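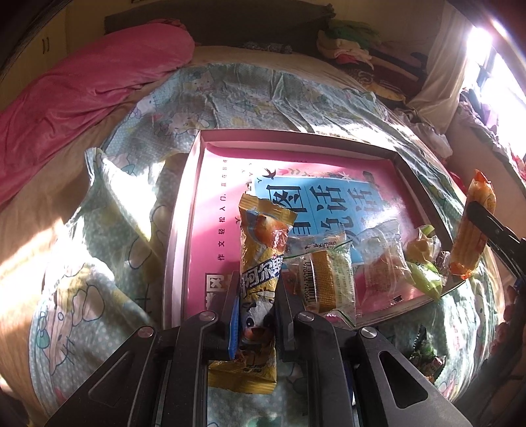
Corner shop's swap shelf to carry on through the spring

March 2021

Anyone who has popped into Zanitari on a Saturday morning lately will know that getting from the door to the till can take a good while, and it has very little to do with the queue. It is the swap shelf that holds people up. What began as a bit of spare space beside the newspapers has become one of the best-loved corners of the street, and we are very glad to report that it will be staying put until at least the end of April, and quite possibly a good deal longer if the neighbours get their way.

The idea is a simple one, as the nicest ideas often are. You bring in a snack that you grew up with, or that a relation has posted to you, or that you came across somewhere and think other people ought to try, and you leave it on the shelf with a little note. Then you choose something left by somebody else and take it home. No money changes hands and there is no need to sign up for anything. The only firm rules are that packets must be sealed and in date, and that the ingredients must be printed on the wrapper or written out in English on the note, so that those with allergies can join in without worrying.

Shop owner Makis Panagiotou put up the shelf in the autumn, when so many of his regulars were telling him how much they missed going to see family. "People were coming in for a pint of milk and staying to talk about their gran's kitchen," he told us, leaning on the counter in his big green cardigan. "I thought, well, I can't send anybody home for a visit, but I can find room for some biscuits. I put out sesame bars to start it off, the sort I had in my satchel as a boy, and they had all gone by dinner time."

By his reckoning, 531 packets have crossed the shelf since then, and he has kept most of the notes in a shoebox under the till. We were allowed a rummage, and what a lovely hour that was! There are prawn crackers and plantain chips, salted plums, rye crisps, aniseed twists and a kind of toffee so hard that its note says simply "be patient". One lady on Simska Road left a bag of roasted chickpeas with her late father's instructions for eating them, which call for a film, a blanket and somebody to argue with over the last handful. Another note, in purple felt tip, warns that the sweets are "very sour but only at first".

The youngest swapper so far is four and chose her packet entirely for its colour. The eldest is Mrs Adebisi from the flats behind Grovano Court, who is 79 and had never, she says, been one for foreign crisps. She has since worked her way through seaweed, paprika and something with lime that she would very much like to find again, if whoever brought it in happens to be reading. In return she has been leaving chin chin made by a bakery near her sister's, wrapped and labelled, and there is now a certain amount of hovering on the days she is expected.

It has done the shop some good as well. Makis has begun ordering in a few of the favourites to sell, and there are 31 lines on the new rack by the window, chosen almost wholly from what people wrote in their notes. Prices start at 40p. He is careful to keep the two apart, though, and says the shelf will always be for swapping.

For the time being, visitors are asked to wear a mask, to use the hand gel by the door and to come in two at a time, which does mean a short wait on the pavement at busy moments. Quieter times are before ten in the morning and after the school rush. If you are staying at home and would like to take part, ring the shop and a packet can be left on your step along with your groceries.

Savoury things are running rather low at present, Makis tells us, and he would be especially pleased to see some more nuts.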